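# 第二种做法

我搬进曼萨先生家的时候，带了一个箱子和一口锅。锅是我母亲让我带的。曼萨先生看了看锅，说他家里锅很多，不过我的锅也可以住下来。我那时候没有听懂这是一句玩笑，所以很认真地说了谢谢。

他的全名是恩克鲁玛·曼萨（Nkrumah Mensah）。信箱上写的就是这个名字，字母很大，是他自己用油漆写的。我的名字是玛拉玛·洛克耶（Marama Lockyer），后来他也把我的名字写上去了，但是因为地方不够，我的姓写得很小，最后一个字母转了弯，写到信箱的侧面去了。

房子在尼思镇（Kneath）的北边，门牌是216号。从厨房的窗户可以看见埃拉赫河（Elach），冬天树叶掉了以后看得更清楚。我在镇上的图书馆工作，每天下午五点半回家。曼萨先生年轻的时候在船上当厨师，后来在学校的食堂当厨师，再后来他不工作了，可是还是每天早上四点半起床。他说这是身体的事情，跟他没有关系。

我的房间在楼上，下面就是厨房。所以我每天早上都在梦里听见他做饭。水龙头，柜子的门，勺子碰到碗。有时候他对面团说话。我听不懂他说的那种语言，但是我听得出来他在批评它。

---

他的妻子在我搬来以前三年去世了。她叫什么名字，我过了很久才知道，因为他总是说“她”。“她把盐放在这里。”“她不喜欢这个窗帘。”刚开始我以为家里还有一个人，只是我没有碰到。

她留下了一个本子，里面是菜谱。本子是学生用的那种，有横线，封面上贴着一张旧的水果标签。曼萨先生做饭从来不看本子，他在船上学会的东西都在手上。只有一样东西他必须看本子，那就是普莫拉（Pumorar）。

普莫拉是一种面包，也可以说是一种蛋糕。我问过他到底是哪一种，他说，早上吃就是面包，下午吃就是蛋糕。这是他妻子家里的做法，她的母亲做，她母亲的姐姐也做，两个人做得不一样，为了这件事有一年没有说话。所以在本子里，普莫拉有两种做法。第一种做法写得很整齐，旁边写着“姨妈的”。第二种做法写在反面，写得很乱，旁边什么也没写。

“她做的是第二种。”曼萨先生说，“当然是第二种。”

问题是第二种做法写得不完全。面粉写了，鸡蛋写了，糖写的是“跟平常一样”。水那一行只写了“一杯，少一点”。

“哪一个杯子？”我问。

他没有马上回答。他打开柜子，让我看里面的杯子。有喝茶的，有喝酒的，有超市送的，还有一个是给孩子刷牙用的，上面画着一只鸭子。

“她有一个杯子，”他说，“透明的，塑料的，很便宜的东西。她走了以后家里来了很多人，帮忙洗碗，帮忙打扫。后来那个杯子就没有了。”

“也许有人把它扔了。”

“也许。它看起来就是一个应该扔掉的东西。”

---

那年秋天，他每个星期六都做一次普莫拉。我是房客，我的工作是吃。

第一次太干了，我们用它泡汤。第二次太湿，中间是生的，他把边上切下来给我，把中间拿到外面给鸟。鸟也不太喜欢。第三次我觉得非常好，可是他咬了一口就放下了，说：“这是姨妈的。”

“好吃的。”我说。

“是好吃的。”他说，很不高兴。

我在图书馆找过书。有一本讲地方点心的书，很厚，第一千八百多页的地方才有索引，准确地说是第1,830页。索引里没有普莫拉。我又问了我的同事，她说可以在网上问。我在网上问了，有一个人回答说，他的祖母做过一种差不多的东西，但是他祖母用的是杰科穆（Jekomum）牌的面粉，那种面粉吸水很多，所以杯子不重要，面粉才重要。

我把这句话写在纸上，带回家给曼萨先生看。他戴上眼镜，看了两遍。

“这个人不认识她，”他说，“为什么说杯子不重要？”

但是到了下一个星期，我看见柜子里有一袋杰科穆面粉。袋子是新的，他把它放在旧面粉的后面，好像不想让旧面粉看见。

用了新的面粉，普莫拉变得更软一点，也更高一点。他站着吃完了一块。我在旁边等。他把手指上的糖弄掉，想了一会儿。

“近了。”他说。

“近了很多吗？”

“近了一条街。”

我喜欢这个说法。后来在图书馆，有人问我某一本书找到了没有，我也说近了一条街。那个人没有明白，我只好再解释一次。

---

应该说一说那个盆和那个碗，因为在这个厨房里，它们比我住得久。

盆是方形的，颜色是很深的青色，塑料的，前面有一个倒东西的小嘴。曼萨先生说方形的盆不好和面，面团会躲到角落里去。他在船上用的都是圆盆，钢的。可是她喜欢方的，她说方的可以靠着墙放，不占地方。他们为这个盆吵过架，不是大吵，是小吵，每次和面的时候吵一点，吵了很多年。现在他一个人和面，还是用这个盆，还是每次都说：“你看，又躲到角落里去了。”

我有一次说，我们可以买一个圆的。

他看我的样子，好像我说要把房子卖掉。

碗是粉红色的，外面有一圈一圈浅浅的纹。它专门用来打鸡蛋。我早上用它吃过一次麦片，那时候我刚来，不知道规矩。他什么也没说，但是第二天早上，桌子上放了一个白碗，里面已经倒好了麦片，旁边有一把勺子。我就明白了。

我小时候，我们家的规矩都是用嘴说的，说得很响。在这个家里，规矩是用碗说的。我花了一些时间学习这种语言，我觉得比我学过的别的语言容易，因为它没有过去时，也没有将来时。白碗是你的，粉红的碗不是你的。

---

十一月开始的时候，天气突然冷了。我感冒了，请了两天假。第二天下午我躺在床上，听见楼下有很大的声音，像是把什么重的东西搬开了。我披着毯子下楼。

曼萨先生把洗衣机搬离了墙。他跪在地上，手里拿着一根很长的木勺，正在从洗衣机后面往外拨东西。已经拨出来的有一只袜子，几个晾衣服的夹子，一支铅笔，还有一张很旧的电费单。

“您在做什么？”

“洗衣机走路，”他说，“它脱水的时候会走路，我把它放回原来的地方。”

然后他又说：“你回去睡觉。”

我没有回去睡觉。我坐在楼梯上看他。电费单上的数字是2,272，他念了出来，说那个月她天天开着烤箱，因为她的妹妹要结婚，她说店里卖的蛋糕不能给人吃。他把单子折好，放进衬衫的口袋。

他又把木勺伸进去。这一次，有一个很轻的声音，像是空的东西在地上滚。

杯子滚出来的时候，上面都是灰。我看不出来它是透明的。他把它拿起来，用袖子擦，擦了很久。

我以为他会说一些什么。我已经在心里准备了几句安慰人的话，用的都是我有把握的词。可是他只是站起来，因为膝盖疼，站得很慢，然后走到水池旁边，开了热水。

“它怎么会在那里？”我问。

“滚过去的吧。”他说，“圆的东西就是这样。所以她喜欢方的。”

他洗了两遍，把杯子倒着放在毛巾上。那天晚上我下楼喝水，杯子还在毛巾上面，已经干了。厨房的灯没有开，可是杯子里好像有一点光，是从河那边来的，或者是从路灯来的。我没有碰它。我用我自己的杯子喝了水，就上楼了。

---

我把那一天的日期写在了她的本子上，曼萨先生让我写的，他说他的字太大。我写在第二种做法的下面：2023年11月4日。写完以后，我发现这是本子里唯一的日期。她从来没有写过日期，也许对她来说，每一次都是跟平常一样。

早上他敲了我的门。以前他没有敲过我的门。

“如果你的感冒好了，”他在门外说，“你可以下来。如果没有好，也可以下来，但是要站远一点。”

我下来了，站得远一点。

他先把面粉倒进方盆里。他倒得很高，白色的粉飞起来，落到盆的边上，也落到他的毛衣上。他把鸡蛋打在粉红的碗里，一边打一边听，他说打好的鸡蛋声音会变低。我听了，我觉得声音一直一样，但是我感冒了，耳朵里有水。

然后是水。他把杯子放在水龙头下面，放满，拿到窗户前面看。

“少一点。”我说。

“我知道少一点。”

“少多少？”

他把杯子慢慢地斜过来，倒掉一点点，停住，又看。他的手平时很稳，那天也很稳。杯子的壁上有一道很细的划痕，是横的。昨天洗杯子的时候我们都没有看见。现在水面正好在它的下面。

他又倒掉一点点，水面和划痕之间的地方宽了一点。他摇摇头，再加上一点点，让水面碰到划痕。

“是她划的？”我问。

“可能是她划的，”他说，“也可能是洗碗的时候划的。”

“那怎么知道呢？”

“吃了就知道。”

他把水倒进盆里，开始和面。面团果然躲到角落里去了，他就跟到角落里去。这一次他没有批评它。我坐在椅子上，毯子盖着膝盖，听见他很小声地说话，说的是那种我不懂的语言，说得很长，中间有停的地方，好像有人在回答。

我觉得我不应该听，虽然我听不懂。我看着窗外。河水很高，颜色像茶。

面团放进烤箱以后，他没有收拾。这不是他的习惯，他一般一边做一边洗，他说在船上如果你不洗，海就帮你洗。可是那天他把手擦干，拿了椅子，坐在烤箱前面，像坐在电影院里。

所以是我一个人对着台面站着。

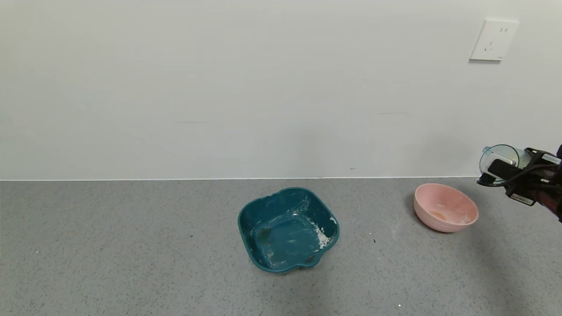

*方盆，粉红的碗，透明的杯子。*

灰色的台面上有一点碎屑。方盆里面还是白的，有一边的粉特别厚，没有和进去。我想，如果他妻子在，她一定会说，你看，你浪费了这么多。然后他会说，这是因为盆是方的。碗底剩着一点淡淡的橙黄色。

我卷起袖子，想把它们放进水池。

“等一等。”曼萨先生说。他没有回头。

“等什么？”

“等它熟。如果不对，我要看看我放了多少。”

我就把手放下来，也拿了一把椅子，坐在他旁边，离得远一点。烤箱的玻璃很旧，看进去什么都是黄的。普莫拉在里面一点也没有动。我们看了很长时间，长得我打了四五个喷嚏，每打一个，他就用一种语言祝我健康，每次用的语言都不一样。我问他会多少种语言，他说，只会打喷嚏的话，会很多。

“她叫什么名字？”我说。

这个问题我想了一年，准备了很多礼貌的说法，可是说出来的时候，一个都没有用上。

他告诉了我。然后他又说了一遍，第二遍说得慢，把音节分开，像教我一个生词。我跟着念，第一次念错了，重音放在了后面。他纠正我。我再念，他点点头。

我不把她的名字写在这里。我答应过他，只在厨房里说。

---

普莫拉从烤箱里拿出来的时候，有一边裂开了。他说裂开没有关系，她的也裂。他不等它冷就切，刀上粘了很多。他切了两块，一块放在白碗里，推到我的面前，另一块拿在手上，太烫，从左手换到右手，又换回来。

我因为感冒，没有味道。我只能感觉到它是热的，软的，边上有一点脆。这是我一辈子最遗憾的感冒。

他吃得很慢。我看着他的脸，想从他的脸上知道那是什么味道。

“是第二种吗？”我问。

他又咬了一口。外面有人骑自行车过去，按了一下铃。

“糖多了，”他说，“她不放这么多糖。”

“可是本子上写的是跟平常一样。”

“对，”他说，“跟她的平常一样。我放的是我的平常。”

他把剩下的吃完，站起来，走到台面前面，低下头看方盆里的粉。看完以后，他把杯子拿起来洗了，擦干，打开柜子，放在画着鸭子的那个杯子旁边。方的盆他让我洗。粉红的碗他自己洗。

下一个星期六他少放了一勺糖。到了二月，河边结冰的时候，我在楼上醒过来，听见他又在对面团说话，我披上衣服下楼，问他今天近了没有。

“你先吃。”他说，把白碗推过来。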